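Girnia gets a planner that changes its mind

Big release for us this month! Version 3 of Girnia, the planning layer that sits on top of our Kerkum controller, went out to all the disassembly cells, and it is the most fun we've had with a piece of software in a long while.

The old planner worked out a full sequence before the arm moved at all. Fine on paper, but used desktop computers come in with parts missing or a cable routed right across the thing you wanted to grab, and one surprise sent the whole plan back to zero. Girnia now plans a few moves ahead, looks again, and repairs only the piece of the plan that no longer fits. In our replay set of 2,694 logged attempts, full restarts fell from 169 to 13. We ran it twice because we didn't believe it the first time. 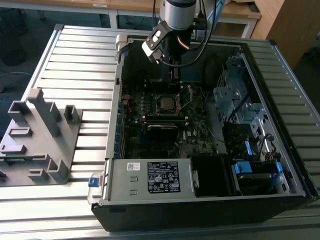 Perception had to grow up a little too. Aidoo, our segmentation service, used to hand over one label per part and leave it at that. It now sends a confidence map along with each label, so the planner can tell "that's a bracket" from "that's probably a bracket, come at it from another angle." Thin wires are still the hard case — shiny metal behind them throws the depth estimate off, and we have a long list of ugly examples to work through.

If you run your own cell, update Kerkum first, then Girnia. The config format changed (sorry!), and the converter is in the tools folder. Old approach poses carry over as they are, but check your wrist clearance values by hand, as the units went from centimeters to millimeters.

Next up is a proper plan viewer in Carirora, with a timeline you can scrub and a side panel that shows why a step was dropped. We're aiming for October. Send us your weirdest logs before then — the stranger the better.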